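Li-hua Tam has eight minutes before her next call, she says, so we talk fast. She took over the Mivine, a forty-seat supper room in Iddale, and has cut the menu twice already. "Too many plates. Nobody could choose." Rent was the shock. Over 2000 a month, plus heating. Did she nearly give up? "Twice. Maybe three times."

The bread comes from Wei, two streets off, and teh soup is her aunt's. No freezer. No bookings after eight either, which annoys people.

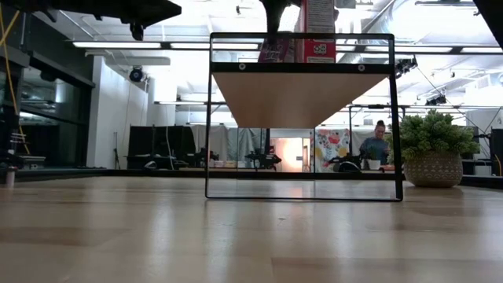

"They do come back though," she says, coat half on. Lunches start in April, if she finds a second cook. Wages first, then the leaking roof. And a holiday? She laughs. "Ask me next year." Phone rings, shes gone.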